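Wrist camera segmentation flickers at close range, grasp planner rejects target

Posted in Perception / Manipulation
Tags: segmentation, wrist-camera, exposure, masks

Huguette Bailly
4 posts

I have a single-arm cell with a color camera at the wrist. The planner is Kernham, and the segmentation node is the stock one from Bretumer. Targets are single pieces of fruit on a cutting board, against a gray table and a gray curtain.

At the home pose the mask is stable. Once the arm moves to pre-grasp, the mask drops out every few images and Kernham throws the target away. The log looks like this:

[perception] mask area below min_area (1000), dropping
[planner] target lost, aborting approach
[perception] target reacquired, id changed

Lowering min_area to 300 stops the aborts, but then I get false targets on the fingers themselves, mostly where the rounded tips pick up a highlight. The hand-eye calibration was redone in June and checks out. Exposure is on auto. I would prefer not to retrain anything if this can be fixed in configuration.

Ferrand_user
Reply

Have you tried updating? I had something like this on an older build and it went away. Also check the USB cable.

Blandine Cordier
Reply, marked as accepted

There are two separate problems in that log, and lowering min_area hides one while making the other worse. Put it back to 1000.

The first is exposure. The fingers are black and take up a fixed part of the view. Auto exposure meters on them along with everything else, so when the arm moves and the background changes, the gain shifts and the color threshold no longer fits the fruit. Lock exposure and white balance at the pre-grasp pose. On my cell the gain is fixed and shutter is 950 in driver units; yours will differ. Check the histogram on the fruit, not on the whole image.

The second is the fingers being offered to the segmenter at all. They are rigid relative to the camera apart from the opening, so mask them out before segmentation. Record one mask per opening width, index it by the gripper position reading, and grow it by a few pixels. The config block is:

self_mask:
 enabled: true
 source: gripper_position
 dilate_px: 4

Run it upstream of the color threshold. If it sits downstream, the finger highlights still join up with real targets near the tips and you get one merged blob.

The id change is a consequence of the dropout. The tracker has no hold time by default – set hold_frames to something small and a single missed mask will no longer abort the approach. Don't set it high, or the planner will keep closing on a stale position.

For tuning, pick a view with the target well away from the fingers and get the color threshold right there first. Then bring the fingers nearer and check that the mask area changes smoothly. The view I tune from:

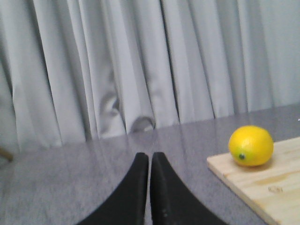 Wrist view, gripper partly open, lemon on the board to the right of the fingers.

With a background that gray, a saturation threshold does most of the work. The pale wood is the part to watch: it is warm enough to leak into a loose yellow range, so tighten the saturation floor before you touch hue.

Huguette Bailly
Comment on the above

Locked exposure and added the self mask, min_area back at 1000. No dropouts on the approach so far. The id still changed once with hold_frames at zero, so I have raised it. I was running the mask after the threshold, which explains the merged blobs.

Blandine Cordier
Comment

If you use the Gresgate driver, note that it resets exposure to auto on reconnect. Put the lock in the launch file.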